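Home Notes Archive Contact

Hand tools in the gripper: our rules, second revision

Last updated: October 11, 2022

Print this page | E-mail this page

The first version of these rules dates from March and ran to nine pages. People at the Siltthorpe bench kept it open in a tab and did not read it. The revision fits on 2 pages. I have left the numbering out because it will change again.

Scope first. The rules cover any battery or corded hand tool that was designed for a human hand and is held by a two-finger gripper. Tools built for a robot flange come with their own paperwork and are excluded. So are blades of any kind, which need a separate sheet that Hatice Ağca is writing.

Before a tool goes into the gripper, it is identified from its rating label. Type, voltage and no-load speed are copied into the log as printed. A nickname such as "the small driver" is not an identification. We had two small drivers in the drawer for most of the spring and the log entries for that period cannot be separated.

The label should stay readable once the tool is gripped. If the fingers would cover it, turn the tool in the jaws before changing the grip height. A label that can be read in the wrist view saves a trip to the log when someone reviews a run later.

Grip on the housing. Keep the fingers off collars, chucks, switches and battery doors unless the task requires the contact, and then write the contact down. A torque collar that is nudged by a finger changes the result of the run without leaving any other trace. Record the collar setting at the start and again at the end.

Grip force is set per tool. Mihăilă's old table gave one value for everything under 900 grams, and I have withdrawn it. Rubber overlays and bare plastic do not behave alike, and a tapered body will creep toward its thin end. Hold test: one minute, tool vertical, arm still, then the same with the arm moving at task speed. Any visible slip is a fail.

Cables at the wrist get a slack check through the full range of the joint. Connectors are checked by hand at the start of each session. The Rimine fault list has 705 entries and almost a third concern a plug that had worked partway out.

People are the part I rewrote most. Anyone at the bench must know which tool is held and who has the stop. Desk work near the cell is allowed at reduced speed. Reaching past the tool is not allowed until the arm is stopped and the person with the stop has said so aloud. Loko's draft had a marked line on the floor, but the tables move too often for tape to mean much.

The log template has a new column for grip orientation. Old entries do not need to be filled in.
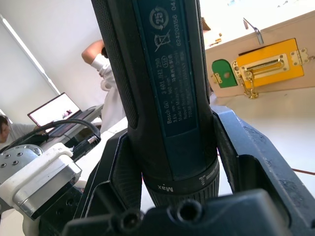

Finger pads are inspected weekly. Dust is wiped off with a dry cloth, and a pad with a torn edge is replaced before the next hold test. Comments on the wording go to me by e-mail, with the paragraph quoted.

Previous Next Top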